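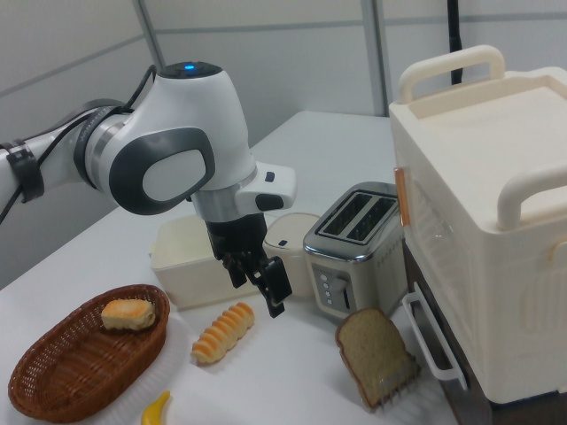 Why does the success rate change when the same policy is scored on the same checkpoints?
The reset was different. Objects went back to slightly different spots between batches, and the policy is far more sensitive to that than we assumed.

Ticket 1311 – Zundgate eval, breakfast set
Posted 7 July 2024 by the Kumsa bench team

Symptom: two batches, 40 trials each, same weights, scores too far apart to report. Paired comparison against the Futudo baseline is useless until fixed.

Tried so far:
– reran with fixed seed. No change.
– swapped back to the February calibration file. Worse, reverted.
– checked control loop for dropped commands over 500 steps. Clean.
– compared start poses in the logs. Arm fine, objects not. Basket and bread drift the most, toaster hardly at all.

Workaround: overlay the saved start view on the live view before every trial, nudge things till they line up, then go. Slow but teh spread came down in a short test.

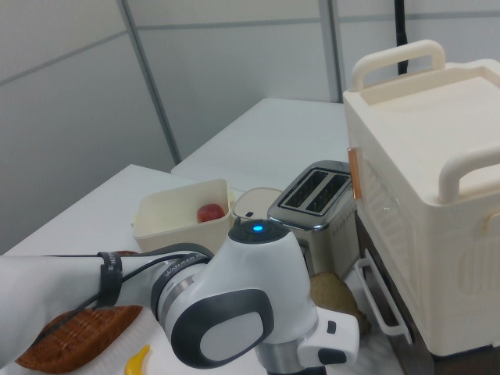 Next is a blind version. Whoever resets doesn't know which policy runs, script picks it after the overlay is accepted. Interleave the two, don't run them in blocks. Blocks is how we got here.

Still open: how tight does the overlay need to be? Trying 5 mm first, will loosen if resets take forever. Please dont merge old batches into the results table, they're tagged "pre-overlay" in Peletness.

Status: open, waiting on rerun

Contact: Kumsa bench desk | © 2024 Zundgate | Back to top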